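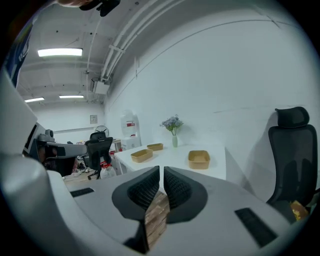
Vikas Negi

Oiling and Maintaining Solid Wood Worktops: Frequently Asked Questions

Last revised 3/23/26

Which finish does this page cover?
Penetrating oils and hardwax oils on solid wood worktops. Lacquered and varnished tops are covered on a separate page. If you do not know what is on your top, put a drop of water on it and a drop of white spirit on a hidden spot. Neither test is conclusive, but a surface that goes dull or tacky under white spirit is probably not a cured oil.

What is the difference between Hernier and Finov?
Hernier is a plain penetrating oil. It leaves no film and can be patched at any time. Finov is a hardwax oil and leaves a thin surface layer, so it resists spills better and takes more work to repair. Do not put Hernier over Finov. It cannot soak in and will stay sticky.

How many coats does a new top need?
Two coats of Finov, or seven of Hernier on the upper face and edges. The underside gets the same treatment as the top. A board sealed on one side only takes up moisture unevenly and will cup.

How long should I leave between coats?
Eight hours at normal room temperature, longer in an unheated kitchen. The test is touch – if a clean cloth drags, wait. Jobs done in February in a cold extension often need a full day per coat.

What grit should I sand to?
120, then 180. Stop there. Going finer closes the grain and the oil sits on the surface. Vacuum the dust off and wipe with a cloth dampened with water, then let the top dry before oiling.

Can I use cooking oil?
No. Olive and sunflower oils do not cure. They stay soft, pick up dirt and go rancid.

How do I dispose of the rags?
Oil-soaked rags can heat up by themselves and catch fire. Lay them flat outdoors, one layer thick, until stiff, or soak them in water and seal them in a metal tin. Never leave them screwed up in a bin. 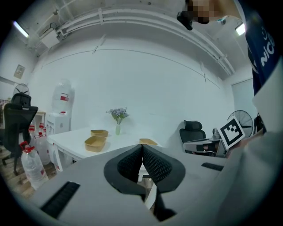 Applicator pads are treated in the same way as rags, including the ones that look nearly dry.

There are black marks near the tap. What are they?
Usually iron reacting with tannin in oak, from a wet tin or steel wool. Oxalic acid solution removes most of them. Wear gloves and eye protection, rinse twice, and re-oil once the wood is dry.

How often should I re-oil?
When water stops beading. By the sink that may be every few months; elsewhere, once a year is normal.

Do the Bandara and Pendley ranges need different care?
Bandara boards are oak, Pendley boards are beech. Beech moves more with damp, so check the end grain around cut-outs more often. The oils and drying times are the same.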